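Notebook, natural dyes and tannin, Siddiqui workshop
May, entry 11
Start 8:40

Continuing the oak leaf bath from the previous entry. Natnael Workneh asked me to write down more of the small things this time, because when he tried to repeat my entry 9 he got a gray where I had a warm brown, and from my notes he could not find the reason. I also could not find it. So today I write more.

Material. Dry fallen oak leaves, collected last autumn, kept in paper sacks on the shelf above the sink. 800 g weighed on the kitchen balance. I removed twigs and acorn caps but I did not wash the leaves. In entry 9 I did wash them, and I now think this can be part of the difference. Some grit went into the pot, I will filter it later.

Pot. The big enamel one. It has a chip inside, near the handle, where the iron is showing. I did not pay attention to it until today. If iron goes into the bath together with tannin it will make the color sad and dark, every dyer knows this, and still I used this pot for the whole winter. To be checked: did Natnael use the same pot? He answered at lunch: yes, he did. And I used the steel one for entry 9. I am a little ashamed, but at least it is a good candidate.

Change of plan. I moved everything to the steel pot at 9:10, before heating. The leaves were in the enamel pot with cold water for less than half an hour. I will note it but I do not think it matters.

Water. Rain water from the Mirmont barrel, filtered through cloth. The tap water here is hard and it pulls the tannin color toward dull.

Heating. Slow, lid on. Simmer from 10:00 until 12:00, never boiling strongly. The smell is like strong tea that somebody forgot, with something of wet cardboard. The liquid was yellow in the first half hour, then brown. I left it to cool with the leaves inside.

Fibers. 4 skeins, all from the same cone of Banness wool, washed yesterday with neutral soap and rinsed two times.

Skein A: no mordant
Skein B: alum
Skein C: alum, then iron at the end
Skein D: no mordant, iron at the end

I tied the labels with cotton thread and made knots also (one knot for A, two for B and so on), for the reason that pencil on the paper labels disappeared last time.

Afternoon. Filtered the bath through the Fukex cloth, which is slow but does not lose fibers. The grit stayed on the cloth. Skeins in at 13:30, bath hand warm, raised slowly in one hour and kept there for one hour more. I turned them with the glass rod every ten minutes. I missed one turn because of the telephone.

First look, still wet: A is a light tan, quite even. B is more yellow than I expected, a nice color, like dry straw. C and D were the same as B and A at this point, as they should be.

Iron. Old nail liquor, one small spoon in a separate bucket of warm water. C went to olive brown in two minutes. D went to a cold gray, and this is very similar to the sample Natnael showed me. I put the two next to each other on the window sill and he agrees, only his is a little lighter. So the chipped pot looks guilty. I would like to repeat with one skein in the enamel pot and no iron added, and only then write it as a result.
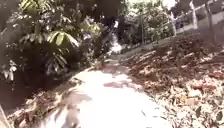

About the leaves for next season. The sacks will be finished after two more baths of this size, and I want to compare leaves that fell recently with leaves that stayed on the ground all winter. My guess is that the rain takes out a good part of the tannin, and what remains gives a weaker and browner bath. In that case we would need more weight for the same depth of color. Natnael thinks the difference will be small if the layer is thick, because the lower leaves are protected. We can test it easily with two small jars and one strip of wool in each.

To do:
Enamel pot test, skein E, no mordant, no iron
Buy paper sacks
Ask if the steel pot can stay in our room
Light test: half of each skein under card in the south window, look again in 8 weeks
Write the date on the nail liquor, I do not remember how old it is

17:20. Skeins rinsed and hanging in the shade. A lost very little color in the rinse. C lost more, the water was brown until the third bucket. I will look at them dry tomorrow morning before anybody moves them.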